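Learning to oil a table, and other slow things

When I moved to this country I brought one suitcase and no opinion about furniture. Where I grew up the table was covered with a plastic cloth, and under the plastic cloth there was another cloth, and I think in my whole childhood I saw the wood maybe twice, when my mother changed them both before the holidays. So it is a little strange to me that I now spend my Saturday mornings reading about oil.

It began with a ring from a cup. I had bought a second-hand desk from a shop called Endska, which is near the tram stop and sells everything from doors to bathtubs. I paid 80 dollars and the shop brought it up the stairs for nothing, so I was very pleased. After two weeks there was a pale ring beside my keyboard. I tried mayonnaise, as somebody on the internet told me to, and then I had a pale ring and a smell.

I asked at the hardware counter and learned that my desk was probably finished with wax, and that wax does not like hot cups. The man recommended to take everything off and begin again with a hard oil. He spoke fast and used many words I did not know, so I nodded and went home and looked them up. "Grit" I knew from a film. "Nap" I knew only as a short sleep. "Tack cloth" I still find a funny name.

The sanding took me three evenings. I live in a flat with a small balcony, and my neighbours are patient, but I always stopped at eight. I made the mistake of going too quickly to the fine paper, so the old scratches stayed and became visible again when the first oil went on. I had to go back and do it all once more. My advice is to wet the surface a little between the papers, let it dry, and look at it from the side with a lamp. From above every table looks finished.

Then comes the oil. The tin I bought is from Clodent, 500 millilitres, and it is much too big for one desk. You put on a small amount, you wait fifteen minutes, and you wipe off almost everything you put on. This last part was difficult for me to believe. I left the first coat thick, thinking that more would protect better, and it was sticky for five days. My sleeves remember it.
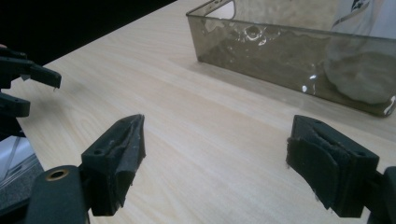

Abreu wrote to me under my last post that I am making too much work of it, that a pale wood needs two thin coats and no more, and that a third one only makes it yellow and gives you something to be proud of. I have thought about this comment for a week. I did put on a third coat. I can't tell if it is more yellow, as I have nothing to compare it with, but I admit that I was a bit proud.

The same comment also asked why I don't use a lacquer and forget about the matter for ten years. It is a fair question. My answer is that I rent, I have no garage, and the smell of lacquer in two rooms in winter is not something I want. Also an oiled surface can be repaired in one place only, which for a person who drinks tea as I do is important.

Please be careful with the rags. I did not know that a rag with oil can heat up by itself and start a fire, and it was written on my tin in very small letters. I now hang mine flat on the balcony rail until they are stiff, and afterwards they go in the bin.

Next month I would like to try the two shelves in the kitchen. I still have more than half the tin.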